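Playtesters Wanted for Grondcombe, a Tabletop Roleplaying Game

Furnus is looking for groups and single players to test the second draft of Grondcombe, our tabletop roleplaying game about a flooded valley and the families who still claim parts of it. Testing starts in September. Please read the whole call before you apply, because the schedule and the paperwork don't suit everyone.

About the game

Grondcombe is set in a valley that was drowned when the river was turned. The villages are under the lake now, but their bells still ring, their debts are still owed, and their courts still sit on certain nights. Each player takes the part of a claimant, a person with a legal right to something below the waterline. It might be a mill, a grave, a name or a marriage promise. The game is about what you do to get it back and who you have to bargain with.

The rules use a pool of six-sided dice. You build the pool from your claim, your trade and whatever you are willing to owe. Debts are written on slips of paper and passed around the table, and a player who holds your slip can call it in during any scene. There are no classes and no levels. Combat exists, but it is short and usually a bad idea.

The draft is 250 pages as a PDF. Players need to read the first chapter only. The person running the game, called the Reeve, needs to read the first four chapters and one of the two starting cases.

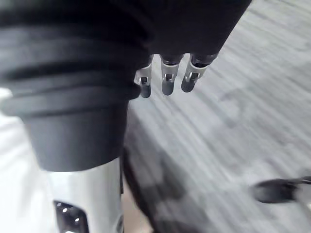
Orysia Dovhaniuk

I wrote the debt rules and I'm coordinating this round of testing, so your applications and reports will come to me. Dagný Arnardóttir wrote the setting and the two starting cases. Oluf Hauksdóttir edits the text and will be reading every report for places where the wording caused trouble.

The first round was run with people we already knew. They were patient with us and filled in gaps from what we had told them in person. For this round we want people who have only the document to go on. If you have played at one of our tables before, please sit this one out. We'll have a third round for proofreading and you would be welcome there.

What we are testing

The main thing is the debt slips. In the first round some tables forgot about them for an hour at a time, and others passed so many that the story stopped moving. I have rewritten the chapter and put a limit on how many slips a player can hold. I need to know whether the limit works at a small table as well as a large one.

We are also testing the two starting cases. "The Miller's Half" is a dispute over a building. It should take one or two sessions. "Kragh" is longer and concerns a family of that name who sold the same field three times. It has a big cast, and I'd like to hear from Reeves about how easy it was to find people in the text when a player asked about them.

Character creation has been cut down. It should now take a new group less than an hour. Please time it.

We are not looking for comments on layout or cover art. The draft has placeholder headings and no index. The map of Gulen, the village where both cases begin, is a sketch and will be redrawn by Bjartur Vigfúsdóttir once the text is settled. If the map is confusing in a way that affected play, do tell us.

Who can apply

We have room for 15 groups. A group is one Reeve and two to five players. We want a mix of experience, including at least a few tables where nobody has run a game before. You can play in person or online. Any voice or video service is fine, but we don't have a module for any virtual tabletop, so you will need to handle the slips with a shared document or something similar.

Single players can apply too. We will try to place you with an online group at a time that works for you. I can't promise a place.

All testers must be 18 or older. The game deals with drowning, inheritance and family estrangement, and "Kragh" includes the death of a child, which happened before play begins. There is a page in the draft on setting limits at the table. Every group is asked to use it before the first session.

What you would need to do

Each group plays at least three sessions over 9 weeks. Sessions usually last almost three hours. After each one, the Reeve fills in a report form and the players fill in a shorter one. The Reeve's form takes twenty minutes or so if you made notes during play. Please send reports within a week of the session, while you still remember it.

You don't have to finish a case. If your group gets bored or stuck and stops, send the report anyway and say where it happened. Those reports are useful to me.

There is an optional call for Reeves every other Tuesday at 7 p.m. Eastern. Nanna Riis runs it and will answer rules questions. She will write down anything she had to explain more than once.

You may keep the draft, but please don't post it or pass it on. You are free to talk about the game in public, including if you didn't like it. There is no nondisclosure agreement.

What you get

Playtesting is unpaid. Every tester who sends in at least two reports will be credited in the book under whatever name they choose, and will get the finished PDF. Reeves who complete three sessions will also get a printed copy. We pay shipping. Customs charges outside the United States are yours to cover, and we will ask before we send anything.

How to apply

Use the application form on the Furnus playtest page. One person applies for the whole group. Please include:

The number of players and whether you will meet in person or online
Your time zone and usual playing time
Games your group has played in the past year, if any
Which starting case you would prefer
Any accessibility needs, such as a large-print or screen reader version of the draft

A plain text version of the rules is ready now. The large-print version will be finished before testing starts.

Applications close when the places are filled or at the end of the month before testing, whichever comes first. I will reply to everyone, including groups we can't fit in. If your plans change after you have been accepted, write to me as soon as you can so that I can offer the place to the next group on the list.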